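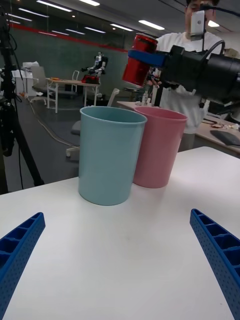 Abb. 3: Kunststoffbecher auf weißer Tischfläche, vorn links der hellblaue.

Rubrik: Alltagsforschung / Material und Haushalt

3.2 Mehrweggeschirr in Gemeinschaftsküchen – Schwund und Rücklauf

Der Rücklauf wurde in den vier Häusern Cirier, Nisell, Lâm und Gunberg getrennt erhoben. Erhebung im Oktober, jeweils nach dem Abendessen, Zählung durch die Küche selbst. Ausgegeben je Haus 28 Becher. Keine Kennzeichnung am Boden, weil der Stempel in der Vorerhebung nach wenigen Spülgängen unleserlich war.

Befund kurz: Haus Nisell verliert am wenigsten, fünf Stück über den ganzen Zeitraum. Gunberg dagegen 23, davon 11 später in den Zimmern wiedergefunden (Fensterbank, Bad, einmal Werkstatt). Cirier und Lâm liegen dazwischen, Werte siehe Tabelle 2.

Suche Suchbegriff eingeben Los

Zur Erklärung bietet sich zunächst die Wegelänge an. In Nisell liegt die Rückgabe direkt am Ausgang, in Gunberg ein Stockwerk tiefer. Das reicht aber nicht ganz – auch Lâm hat kurze Wege und trotzdem merklichen Schwund. In den Gesprächen mit den Bewohnern fiel mehrfach das Wort »Zahnputzbecher«. Der Becher wechselt also die Funktion und kommt dann nicht zurück, wird aber auch nicht als entwendet empfunden. Vgl. dazu Abschnitt 2.4, Leihgabe und Besitz.

Porzellantassen zeigen das Muster schwächer. Gewicht? Henkel? Aus den vorliegenden Daten nicht zu entscheiden. Die Angaben zum Bruch sind ausserdem lückenhaft, in Cirier fehlt eine Woche komplett.

Einschränkend: Feriengäste wurden nicht herausgerechnet, Doppelzählungen beim Spülen sind möglich. Eine zweite Erhebung mit Pfandmarken ist vorgesehn, zunächst nur in Gunberg und Lâm.

Newsletter abonnieren – neue Beiträge per E-Mail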